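Humanoid lease vs. buying one, and what did you forget to budget for?
Posted in: Small Shop Automation > Money & Planning

skullau_wian
We're a small kitting outfit, six people and a forklift with opinions. The owner saw a humanoid at a trade show and now I have to write the equipment plan for next year. The lease quote from Istel is for 60 months. I was hoping to sign for less time than most people spend on a car. What should be on my list besides the robot?

rhonkanen
Tables. I'm not joking. We sort mixed items into baskets and went through two desks before finding one the arm could reach across properly. Ours is a plain white desk with T legs, and the baskets are the woven kind you'd keep bread in.
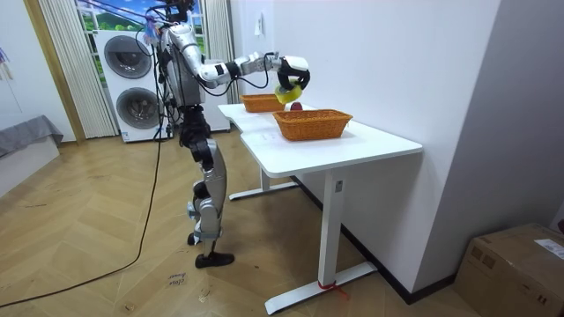 Floor space was the other one. I drew a neat rectangle for the robot and forgot that the cables also live there. Double your rectangle. Then find out where your outlets are before the truck comes, because our electrician charged 600 for a visit that was mostly sighing.

t_mathebula
Going to disagree with Raimo a little. Tables are cheap. Hands are where the money goes. Get the price of a spare hand in writing, with a delivery time, before you sign anything. Skevotora told us "a few days" and it took 7 weeks. I have since learned to ask "a few of whose days."

rhonkanen
Fine, hands. But you'll spend more hours on the dull stuff than on the hand, and hours are in the budget too. Reaching over a basket rim gets its own line in my test plan, and it's a long line.

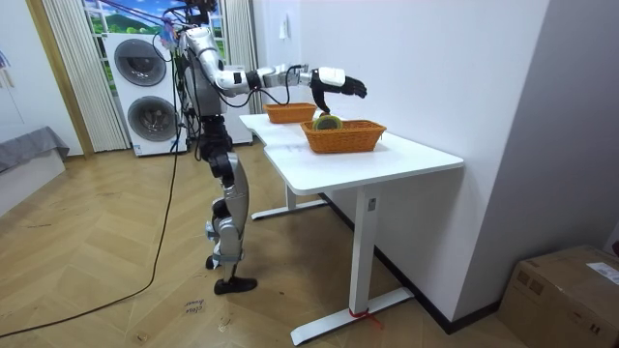 My advice is to put staff time down as a real cost with a real number. I left it out of year one and the spreadsheet looked wonderful. Year two was less wonderful.

nandi_x
Dumb question from someone who also has to write one of these: why a humanoid at all? If the job is fruit in one basket and tape in the other, a fixed arm bolted to a bench does that for a lot less. You're paying for legs so it can stand at a desk.

t_mathebula
Not a dumb question. We have a Luo bench arm for exactly that reason and it has never needed a bigger rectangle.

rhonkanen
It's a fair hit. My answer is that we change jobs often and I didn't want to buy a new bench each time. Whether that's worth the difference depends on how often you really switch, and I'd count that from last year's orders before believing anyone, me included. We keep the sorting setup simple on purpose: a couple of baskets, handwritten paper labels, stuff from the cupboard.

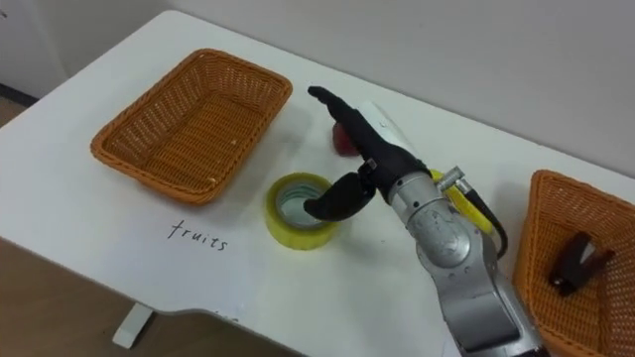 Total spend on props was less than lunch. If a vendor tries to sell you a "task kit," ask to see what's in it. There's a decent chance it's a banana.

skullau_wian
The banana is going in the plan as a separate line item.
So far I have: lease, spare hand, electrician (sighing included), staff time, floor space. Nandi's question is going at the top because the owner will ask it on Tuesday and I'd like to have asked it first. Raimo, do you label both baskets or only the one?

rhonkanen
Both. Marker on plain paper, one sheet per basket.
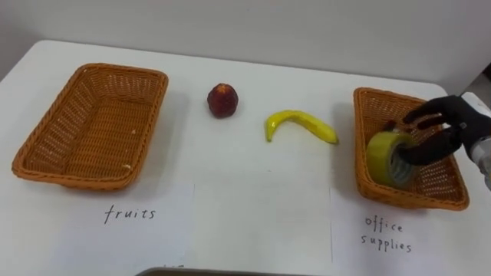

Fruits on the left, office supplies on the right, tape in its basket.

nandi_x
OK, the labels are charming. Still say fixed arm.

charmaine.n
Mod hat off for a second: Wian, read the exit clause on that 60 month lease. Ask who pays the freight if it goes back early, and whether the crate is yours to store. We stored a crate. It had its own parking spot.

skullau_wian
Adding "crate." Will report back once the owner has seen the total.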